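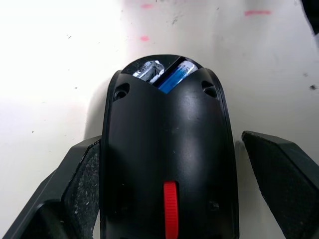 Mixed batteries in a wireless mouse: does it really matter?

Posted by Annelies Nägeli
Last updated 19th March

I have a black wireless mouse with a red wheel, bought secondhand at a shop in Drivville. It takes two batteries under a cover on the top. One of mine is silver and the other is blue, which is how the pair ended up after a hunt through the kitchen drawer. The pointer stutters every few minutes and then catches up.

My brother-in-law says you must never mix brands and that the mouse will be ruined. I have heard this all my life and never seen any proof. The remote for our TV has had an odd couple in it for years. Is this a real rule or something the battery companies like us to believe? And could it be causing the stutter, or is he just enjoying himself?

Also, the two small oval holes near the battery bay, one on each side: are those for screws? I don't want to poke at them if I'm going to break something.

Remedios Gallardo

Your brother-in-law is half right, and he's picked the wrong half to be loud about. The brand printed on the label won't ruin anything. What causes trouble is one strong battery sharing the work with one weak one. The weak one runs flat early, the strong one keeps pushing, and the flat one can start to leak. A leak is what kills a mouse. The crust gets on the metal contacts and cleaning it off is a miserable job.

Out of a kitchen drawer, you have no idea what you've got. Could be two good ones. Could be one that has been in a flashlight since last July. I'd take both out, look for white or greenish crust on the ends and on the contacts, and put in two new ones from the same pack. If the stutter stops, fine, it was the batteries. If it doesn't, you've spent very little to find out.

Before you buy anything, try the mouse with the receiver plugged in close to it. Mine used to skip badly with the receiver at the back of the computer, behind a metal leg of the desk. I had already blamed the batteries, the mouse pad and Hoekstra, who sold me the desk.

As for the holes, I can't tell you without the model. They might be for screws, or they might be where tabs on the cover click in. Look at the underside of the cover. If there are two little tabs in matching spots, you have your answer and there is nothing to unscrew.

Yolanda Tejada

Never mix them!! Throw both away and get the expensive kind. I only use the expensive kind and have had no problems. You can also put old batteries in the freezer overnight to bring them back.

Rosalía Prieto

Please skip the freezer. I tried it with 29 old batteries when I was clearing out my father's workshop and all I had the next morning was 29 cold old batteries. Let them go to the recycling point.

I'd also be careful with the "expensive kind" advice. A mouse uses very little power. Plain alkaline ones from the supermarket are fine, and whether the fancy ones earn their price in a mouse I have my doubts. Don't pair a rechargeable with an ordinary one, though. They run at different voltages and you'll be back here asking again.

Check the direction too. In a lot of mice the two batteries face opposite ways, and the little plus and minus marks are hard to read on dark plastic. Yours moves the pointer, so they are probably in correctly, but look while you have the cover off.

Comments

Annelies Nägeli: Found tabs under the cover, so no screws. Contacts look clean. Moved the receiver to the front and it is better, but I'm not calling it fixed yet. Haven't told the brother-in-law.

Melati Wibisono: I have a Skedon mouse that stuttered on a glass table with brand new batteries. Put a magazine under it before you spend any money.

Yolanda Tejada: The freezer works for me.

Contact us | Copyright Hilmont Community Help | Back to top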